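2025년 12월 30일 (화) 작업 노트
서랍 과제 원격조작 시연, 재생 점검

오전에 시연 서버부터 확인. 저장된 시연이 2,348개다. 목표는 3,000개고, 비르예르가 연말 보고에 "목표에 거의 도달"이라고 적고 싶어 한다. 적는 건 자유인데 나는 그 표현에 서명할 생각이 없다. 2,348이라는 숫자는 저장 버튼이 눌린 횟수일 뿐이고, 그중 몇 개가 배울 만한 시연인지는 아직 아무도 안 세어 봤다. 저장 버튼은 조작자가 스스로 "됐다" 싶을 때 누르게 되어 있다. 나도 눌러 봐서 아는데, 오후 네 시쯤 되면 기준이 아주 너그러워진다.

그래서 오늘은 새로 모으는 걸 멈추고 재생만 했다. 저장된 관절 명령을 같은 초기 상태에서 다시 흘려 넣고, 서랍이 정해 둔 거리만큼 열리는지만 본다. 학습이고 뭐고 그 전 단계다. 시연이 자기 자신을 재현하지 못하면 그걸로 뭘 가르친다는 말인지 모르겠다.

설정 메모 (나중에 또 물어볼 테니 적어 둠)
시뮬레이터 장면: Niltus 실내 세트, 서랍장 방
조작 장치: Orkcombe 양손 컨트롤러, 발판은 뺐음
학습 코드: Bosman 브랜치, 오늘은 안 돌림
재생 기준: 초기 상태 고정, 난수 시드 고정, 물리 스텝은 수집 때와 동일

몸통 쪽 시점으로 보면 양팔이 서랍장 앞에 얌전하게 가 있어서 그럴듯해 보인다. 위에 노트북이 펼쳐져 있고 오른쪽 구석에 작은 꽃병이 있다. 이 두 개는 과제와 상관없는 물건인데, 성공 판정에 "건드리지 않았음" 조건이 안 들어가 있다는 걸 오늘에야 알았다. 그러니까 지금 기준으로는 꽃병을 바닥으로 밀어 버려도 서랍만 열리면 성공이다. 판정 코드를 쓴 사람이 나라서 남 탓은 못 한다.

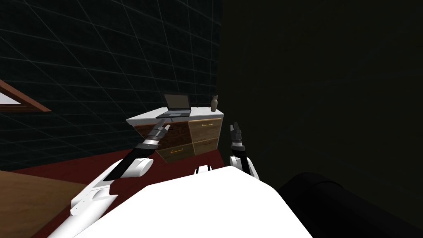

원격조작으로 모은 시연이 팔을 손으로 직접 잡고 가르친 시연보다 학습에 더 나은가?

데이터를 어디에 쓰느냐에 달려 있다. 원격조작은 조작자의 손과 몸이 로봇 카메라에 안 잡히고 양팔을 동시에 움직이기 쉽다. 대신 접촉하는 힘이 손에 잘 안 느껴져서 당기고 미는 동작이 거칠어지기 쉽다. 직접 잡고 가르치면 힘 조절은 자연스러운데, 사람이 화면에 들어오고 양팔 과제는 혼자 하기가 어렵다. 그리고 우리처럼 시뮬레이션 안에서 모으면 잡을 팔이 애초에 없으니 선택지는 원격조작 쪽으로 정해진다.

위 문답은 리스베트가 공유 문서에 넣자고 해서 옮겨 둔 것. 신입이 올 때마다 묻는다고 한다. 내용은 동의하지만 "어느 쪽이 낫다"는 결론을 우리 데이터로 낸 적은 없다. 7월에 실물 팔로 직접 잡고 모은 700개가 있긴 한데, 과제도 다르고 팔도 다르고 서랍도 다르다. 그걸 지금 것과 나란히 놓고 막대그래프를 그린 사람이 있었는데 (비르예르, 슬라이드 뒤쪽) 그건 빼 달라고 했다. 답은 아직 못 받았다.

재생 결과

무작위로 27개를 뽑았다. 전부 "성공"으로 저장된 것들이다. 그대로 다시 흘렸을 때 열아홉은 서랍이 열렸고 여덟은 안 열렸다. 안 열린 여덟을 하나씩 돌려 본 기록은 다음과 같다.

다섯은 손가락이 손잡이에 걸리는 순간이 어긋난다. 수집 때는 걸렸는데 재생에서는 손잡이 밑을 스치고 지나간다. 손잡이가 가는 막대라서 조금만 틀어져도 끝이다. 시드를 고정했으니 똑같이 나와야 맞는데 안 그렇다. 수집할 때 로그에 남는 명령이 실제로 시뮬레이터에 들어간 명령보다 한 박자 늦게 찍히는 것 같다는 게 현재 의심이다. 증거는 아직 없다. 타임스탬프를 두 군데서 찍어 봐야 한다.

둘은 조작자가 중간에 멈춘 구간이 길다. 멈춘 동안 팔이 조금씩 처지고, 그 처짐이 재생 때는 다르게 나온다. 멈춘 구간을 잘라 내자는 의견이 전에 있었는데 나는 반대했었다. 지금도 무작정 자르는 건 반대다. 사람이 왜 멈췄는지 모르는 채로 자르면 판단하는 시간과 커피 마시는 시간이 같이 없어진다. 적어도 그리퍼가 가구에 닿아 있는 동안의 정지와 허공에서의 정지는 따로 표시해야 한다.

나머지 하나는 어이가 없다. 수집 영상을 봐도 서랍을 당긴 적이 없다. 손잡이를 건드리기만 했는데 접촉이 튀면서 서랍이 저절로 밀려 나왔고, 판정은 성공. 조작자도 저장을 눌렀다. 재생에서는 접촉이 안 튀니까 당연히 실패. 이런 걸 로봇한테 보여 주고 "이렇게 하는 거야"라고 하면 로봇이 뭘 배울까. 건드리고 기다리면 된다고 배우겠지.

27개에서 여덟이면 나쁜 비율이다. 표본이 작다는 반론은 받아들이지만, 표본이 작으니까 괜찮다는 반론은 못 받아들인다. 그럼 더 뽑아서 보면 된다. 내일 돌릴 스크립트 걸어 놓음.

손목 시점 문제

점심 먹고 리스베트와 손목 카메라 기록을 봤다. 비르예르는 손목 시점이 들어가면 잡는 위치 문제는 정책이 알아서 해결한다고 믿는 쪽이고, Stolanen 쪽 회의에서도 그렇게 말했다. 나는 손목에 뭐가 찍히는지부터 보자는 쪽. 골라 본 시연 여러 개에서 손잡이가 손목 화면에 들어와 있는 시간이 생각보다 짧았다. 접근하는 동안은 벽을 보고 있고, 손잡이 가까이 가면 손가락이 화면 아래를 다 가린다. 조작자는 몸통 시점을 보면서 움직였으니 아무 불편이 없었을 것이다. 사람은 A 화면을 보고 결정했는데 로봇에게는 B 화면을 주고 같은 결정을 하라는 셈이다.

리스베트 말로는 두 시점을 다 주니까 괜찮다고 한다. 나는 잘 모르겠다. 두 개를 다 주면 모델이 쓸모 있는 쪽을 골라 쓴다는 이야기는 많이 들었는데, 우리 장면처럼 배경이 특징적이면 배경을 외우는 쪽이 훨씬 쉽다. 격자 무늬가 기울어진 각도만 봐도 손목 자세가 거의 나올 것 같다. 그러면 서랍장을 딴 방으로 옮기는 순간 무너진다. 이건 추측이고, 벽 재질만 바꿔서 평가 한 번 돌려 보면 금방 알 수 있다. 왜 아직 안 했느냐고 물었더니 둘 다 상대방이 한 줄 알았다고.
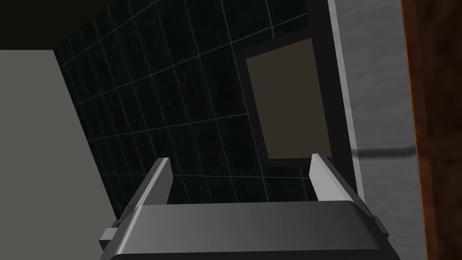
손목 쪽 시점. 벌어진 두 손가락 사이에 잡힌 것 없음, 뒤쪽은 짙은 색 타일 벽.

이런 프레임에서 정책이 읽을 수 있는 게 뭔지 리스베트한테 물었다. 벽이랑 액자처럼 테두리 있는 판. 서랍에 대한 정보는 없다. 물론 한 프레임만 골라서 트집 잡는다는 소리를 들었고 그 말도 맞다. 그래서 시연마다 손잡이가 손목 화면에 보이는 프레임의 비율을 뽑기로 했다. 시뮬레이션이니까 분할 마스크를 쓰면 사람이 볼 필요도 없다. 이 숫자가 나오기 전까지는 나도 입을 다물고, 비르예르도 "손목 시점이 해결한다"는 말을 슬라이드에 안 쓰는 걸로. (이 합의에 비르예르는 참석하지 않았음.)

조작 장치 쪽

오후에 Orkcombe 컨트롤러로 내가 직접 몇 번 해 봤다. 오른손은 괜찮은데 왼손은 손목을 돌릴 때 중간에 한 번 걸리는 느낌이 있다. 장치 문제인지 좌표 변환 문제인지 모른다. 왼손으로 서랍을 당기면 똑바로 안 당겨지고 살짝 비틀면서 나온다. 저장된 시연을 다시 보니 다른 조작자들도 왼손으로 할 때 비슷하게 비튼다. 사람 버릇인 줄 알았는데 장치 버릇일 수도 있다. 그렇다면 우리는 로봇한테 사람 솜씨를 가르친 게 아니라 컨트롤러의 결함을 꽤 성실하게 가르치고 있었던 거다.

확인 방법: 컨트롤러를 좌우 바꿔 끼우고 같은 동작. 비틀림이 손을 따라가면 사람, 장치를 따라가면 장치, 화면 쪽에 그대로 남으면 좌표 변환. 한 시간이면 된다. 오늘은 바꿔 끼우는 설정 파일을 못 찾아서 못 했다. 예전 폴더에 있다는데 예전 폴더가 세 개다.

촉각 되먹임도 적어 둔다. 지금은 접촉하면 컨트롤러가 한 번 떨린다. 세기가 일정해서 살짝 닿은 건지 세게 눌린 건지 구별이 안 된다. 그래서 다들 떨리면 일단 더 민다. 나도 그랬다. 접촉력에 비례해서 떨리게 바꾸는 건 코드 몇 줄이라는데, 바꾸고 나면 이전 시연과 이후 시연의 성격이 달라진다. 바꿀 거면 날짜로 끊고 폴더를 나눠야 한다. 섞어 놓고 나중에 왜 분포가 봉우리 두 개냐고 묻는 일은 7월에 한 번 했으니 됐다.

비르예르와 통화 (네 시 반)

재생 결과를 말했더니 첫 반응이 "정책 성공률은 잘 나오잖아"였다. 잘 나온다. 그런데 그 성공률도 같은 판정 코드로 잰다. 접촉이 튀어서 열린 서랍도 성공, 꽃병을 밀어도 성공인 그 코드다. 시연과 평가가 같은 구멍을 공유하고 있으면 둘이 잘 맞는 게 자랑은 아니다. 여기서 잠깐 조용해졌고, 판정부터 고치자는 데는 동의를 받았다. 3,000개를 채우는 일정은 그대로 가고 싶다고 한다. 나는 거른 뒤의 숫자로 다시 세자고 했고, 결론 없이 끊었다.

공평하게 적자면 비르예르 말에도 맞는 부분이 있다. 완벽하게 깨끗한 시연만 모으면 로봇이 실수에서 돌아오는 법을 못 배운다. 손잡이를 한 번 놓쳤다가 다시 잡는 시연은 재생이 잘 안 되더라도 버리면 안 될 수 있다. 그러니까 재생 실패를 곧바로 삭제 사유로 쓰지는 않는다. 표시만 하고 원본은 둔다. 삭제는 접촉이 튄 것처럼 물리가 거짓말한 경우에만.

판정 수정안 (리스베트 검토 대기)
서랍이 열리는 동안 손가락이 손잡이에 닿아 있을 것
서랍 속도가 상한을 넘으면 무효. 상한값은 미정
노트북과 꽃병이 처음 위치에서 벗어나면 별도 표시, 실패 처리 여부는 회의에서
서랍이 열린 채로 일정 시간 유지

첫 번째 항목에 리스베트가 벌써 메모를 달았다. 손끝으로 틈을 벌린 다음 안쪽에서 미는 것도 정당한 방법 아니냐고. 맞는 말이라 문구를 고쳐야 한다. "손잡이에"를 "서랍에"로 바꾸면 되나 싶다가, 그러면 팔꿈치로 밀어도 통과할 것 같아서 일단 그대로 뒀다.

남은 것
재생 스크립트 전체 시연 대상으로 밤새 돌리기 (걸어 놓음, 디스크 여유 확인함)
명령 타임스탬프 두 군데 찍기: 나
벽 재질만 바꾼 평가: 리스베트
손목 화면 손잡이 노출 비율: 리스베트, 마스크 뽑는 코드는 내가 넘기기로
컨트롤러 좌우 교체: 설정 파일 찾는 사람이 하기
7월 데이터 비교 그래프 삭제: 비르예르에게 다시 메일

여섯 시 조금 넘어 재생 로그를 한 번 더 봤는데 앞부분에서 벌써 실패가 몇 개 찍혀 있다. 비율은 다 돌고 나서 계산한다.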